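Search this diary

December 27, 2024

Up before everyone and in the back room by half seven with a pot of tea, because the days between Christmas and New Year are the only ones in which I ever get anything sorted, and I love it. I really do! Mum used to say I was the only child on the street who asked for boxes. Radwa messaged last night to ask what I was doing for the holidays and I told her: odds and ends. She sent back a row of question marks and then, ten minutes later, "Can I come?"

So she came, and brought date biscuits and her own scissors. We started on the Murisus shelves, which is still what we call that whole side of the room even though the Murisus sale was over in July and everything left from it was meant to be gone by the autumn. It wasn't gone. It had bred. I had written 2,000 in the notebook as the number of small things we took on, toys and bathroom bits and kitchen bits and stationery, and by the end of the summer we had passed on 1,960 of them, a figure I was so proud of that I wrote it on the wall calendar in green pen. That left 40 to find. You would think 40 little things would fit in a shoebox. They were in the airing cupboard, behind the printer, inside the tea urn (the tea urn!), and a good many at the bottom of a bag marked CURTAINS.

We found 39. Radwa is convinced that the last one is the yo-yo Wael took home for his nephew and never wrote down, and I think she's right, but I've left the line open in the notebook all the same. I shall ask him when he's back from his sister's.

What I'd forgotten is how nice the things are one at a time. When they come in by the crate you stop looking at them. Today we had all morning and could pick each one up and have an opinion on it. Radwa's favourite was a tin whistle, which she can play, it seems, or at least can play the first half of one tune. Mine was a set of nesting cups in the wrong order, so that you have to take the whole lot apart to get at the smallest one. I put them in the right order and then felt I'd spoiled them a bit.

Adel rang in the middle of it to ask if we had any card left over from the Prodedance costumes. We had loads. He turned up before lunch, stood in the doorway in his enormous coat and said it smelt like a chemist's in here, and it does, a mix of soap and rubber and new plastic. I hadn't noticed until he said it and now I can't stop noticing. He stayed for two cups of tea and the last of the biscuits and was no help at all, but he did tell us that Latifa's mother is out of hospital and walking about and already cross with everybody, which is the best news I've had all week. I've promised to go round with soup. Must remember: no celery.

After lunch (cheese on toast, the end of the Christmas chutney, which has gone very strong) we did the serious bit and decided where everything goes. I have always sorted by what a thing is made of or how big it is, and Radwa thinks this is mad. She sorts by who would be pleased to get it. We had quite a long argument about it, a happy one, with the radio on, and in the end I gave in, and her way is so much better — I wish I'd known her when I was doing the first lot. You hold up a thing and say a name, and if neither of you can think of a name in the time it takes to sip your tea, it goes in the bin bag for the charity shop. Hardly anything did. Lorna Jardine is getting four separate items and doesn't know it yet.

The only sad moment was the Gallardo paints, every one of them dried solid. I'd been saving them for the children's afternoon and had them down as good. Radwa tried hot water on the blue and got a sort of pale tea out of it. Into the rubbish they went. I've put new paints on the list, and a jar with a proper lid.

Then I swept, and she went for her bus with the whistle in her pocket, and I could hear her having a go at the second half of the tune all the way down the road.

It is nearly ten now and I ought to be in bed. The shelves are clear from end to end for the first time since the summer and I keep going back in to look at them. I found a bit of brass rail under all that stuff that I didn't know was there! I want to polish it tomorrow. I also want to wash the toys, the ones that can be washed, and find ribbon for Lorna's, and ring the Zemach people about their spare trestle before they give it to somebody else.

I had a bath to get the dust off and lay there planning the children's afternoon. A lucky dip, I think, in a big deep tub, so that they have to lean right over and rummage. Bath things and toys all jumbled up together, a dinosaur next to a scrubbing puff, that sort of thing. Shredded paper on top if Adel leaves me any. Two goes each, and swaps allowed at the end. I'm looking forward to it more than I looked forward to Christmas.

Soup for Latifa's mother first, though. Leeks, potatoes, the good stock from the freezer.
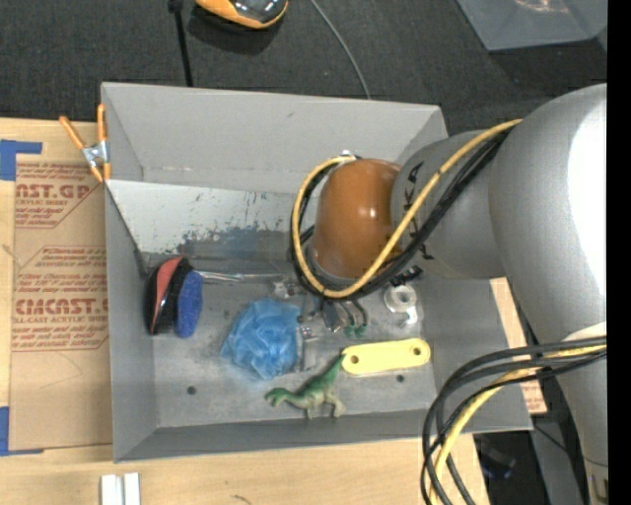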